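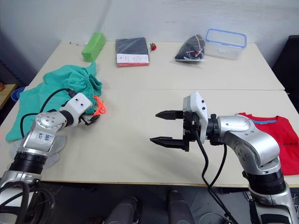

Padarard Coastal Route

The Padarard Coastal Route is a scheduled excursion boat service linking the harbor town of Padarard with the islands of Eretora and Sakarier. It operates from spring to early fall and is used mainly by day visitors, although a limited number of seats is held for island residents.

History

Passenger excursions from Padarard began as an informal trade. Fishing crews carried visitors to Eretora in the slack weeks of summer, and fares were settled on the quay. The first regular timetable was issued by the boat owner Alois Egger, who ran a single wooden vessel, the Sutter, with 4 crossings a day. The Sutter was later withdrawn and replaced by two covered motor launches. The landing stage at Sakarier was added to the route after the old stone pier there was repaired and deepened.

Route and vessels

Boats leave from the east side of Padarard harbor and follow the shore as far as the lighthouse before turning toward Eretora. The full circuit, including both islands, takes most of a day. Passengers may leave the boat at Eretora and join a later sailing, provided that their ticket is stamped at the landing stage. Each launch is licensed for 168 passengers and carries bicycles on the rear deck when space allows.

Sailings to Sakarier are suspended in strong northerly winds, as the approach is narrow and exposed. On such days the boats turn back at Eretora, and the Sakarier portion of the fare is refunded at the harbor office.

Visitor limits

Sakarier has one village, a chapel and a marked footpath to the southern cliffs. Landings on the island are limited to 300 visitors a day, while Eretora, which has a larger harbor and several guesthouses, admits up to 800. The limits apply to excursion passengers only. Camping is prohibited on both islands, and the cliff path is closed during the nesting season, which begins in February.

Reception

The route is generally regarded as the principal attraction of the Padarard shore. Opinion on the daily limits remains divided among hotel owners in the town, some of whom have asked for a higher figure at Sakarier in midsummer.
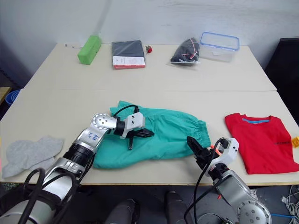 Egger maintained that the island path could not bear more foot traffic, and that "a visitor who has to wait until tomorrow will spend another night in Padarard." The limits have remained unchanged.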